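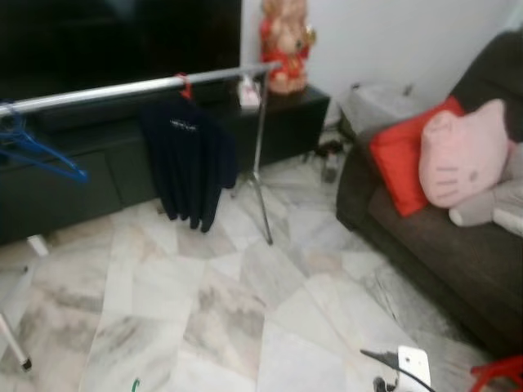 Clothes rack and media cabinet.

Skornside households can apply from September for help with winter gas bills, energy cooperative Nernen said. The program will pay up to 301 dollars per home toward heating costs – renters included.
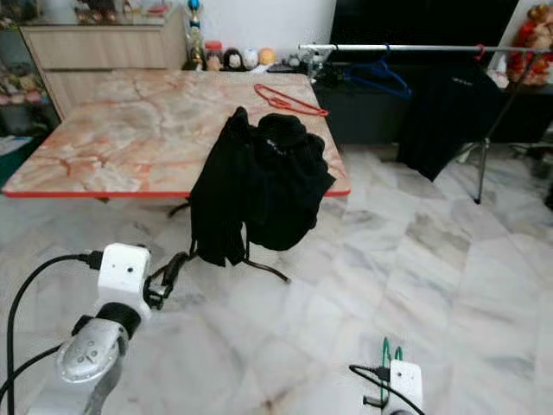
Reading time: 1 min

"Bills rose faster than wages here," said Zewditu Mersha of Nernen. Payments go straight to the supplier, Bodix, within 13 working days.

Contact: Hawi Dinsa, Nernen press desk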